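I have been meaning to write up my cold brew notes since April, and now that the jar in the fridge is finally the one I'd serve to other people, I can't put it off any longer!

The short version is that I was grinding too fine. For years I used the same setting I use for the morning pot, and every batch came out muddy and kind of bitter at the back of the tongue. I blamed the water, then the jar. Then I picked up a bag of Urrego from the little roaster in Imthorpe (a medium roast, lots of cocoa, smells like the inside of a candy box) and the card in the bag said to go as coarse as the grinder would let me. So I did. What a difference!

My grinder is a Brutora, the hand-crank kind, with 33 clicks from closed to wide open. I'm now all the way out at the last one. It takes hardly any effort at that setting, and the grounds look like raw sugar.

The ratio I've settled on is 1 part coffee to 8 parts water by weight, cold from the tap, stirred once so there aren't any dry clumps floating on top. Lid on, into the fridge before bed. I tried leaving it out on the counter and I liked that less, it had a winey taste that some people love and I don't. Six in the evening to noon the next day is my favorite stretch. If I forget it until dinner it's still good, just heavier, and then I add more milk.

Straining is the messy part. I pour it through a metal sieve first and then through paper, slowly, and I don't squeeze the last bit out of the grounds. They go on the hydrangeas.

Serve it over big ice in a cup that holds more than you think you need, with room for a good splash of oat milk.

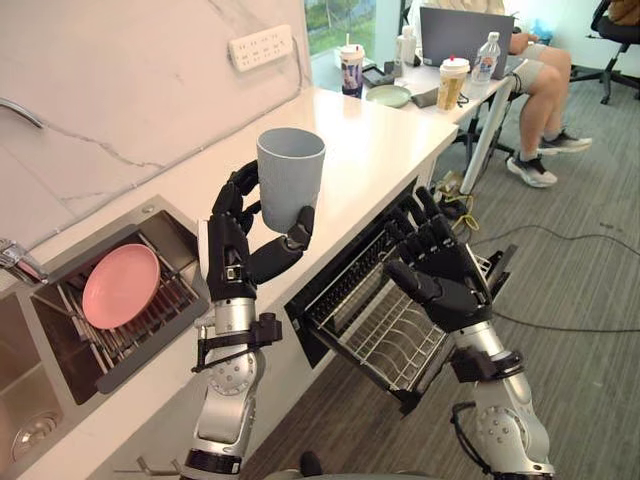
Skevus left a comment on my last coffee post saying that paper takes out too much of the body, and that a cotton cloth rinsed in hot water does a better job with a chocolatey bean. I'm trying that with the next batch. I have half a bag of Urrego left and an old flour sack towel that I'm willing to sacrifice, so I'll make one jar each way and taste them side by side.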